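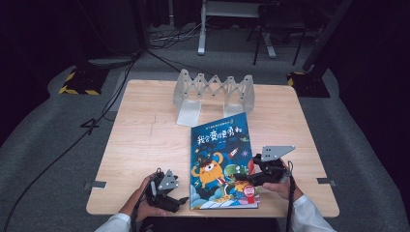
Issue 13, page 2

Setting up your first puzzle cache without tearing your hair out

So you've found a bunch of geocaches and now you want to hide one of your own, and a plain box under a log feels too easy. Welcome! I put out my first puzzle cache in Skutthorpe last October and made pretty much every mistake going, so let me walk you through it.

Pick your hiding spot first. I did the puzzle first (big mistake) and then had coordinates that landed in a duck pond. Go out, find a place you like, get permission if it's private land, and take your reading 15 times over a couple of visits. Average them. Phones wander a lot under trees.

Now build the puzzle backward from the numbers. My final digits were 724, so I hid them in the letter counts of a silly poem. Keep it to one trick. Two tricks stacked together and people give up and go get a sandwich.

Add a checker so finders know they've got it right before they drive over. Then hand it to a friend who hasn't seen it. Tincuța Dinu tested mine and was stuck for a whole evening, so I rewrote the hint!

Last, write the page, list your parking spot, and send it to your reviewer. Pack a spare logbook in the car too, you'll need it by spring.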